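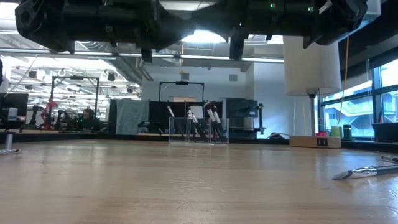 How long does the arm get for each brush? We settled on 60 seconds, and the clock starts when the gripper leaves home.

25 October 2019, brush task, Clurstead club

Right, so we've got the clear holder on the table with four brushes standing in it and another lying flat on the right. Setareh wants the flat one done first (she's the one who wrote the planner, so fair enough!) and then we try for the compartments. I'd have gone the other way round, but I lost that argument in May and I'm not starting it again.

Gion dropped the closing force from 495 to 200 in the config - units are whatever the Tekin driver thinks they are, must look that up. The brushes that lean are going to be a pain for the grasp angle. I've put 3 tries per brush in the script for now.

Still to do: re-zero the wrist, rename the log folders, email Aventon about spare finger pads. Setareh has the key to the cupboard.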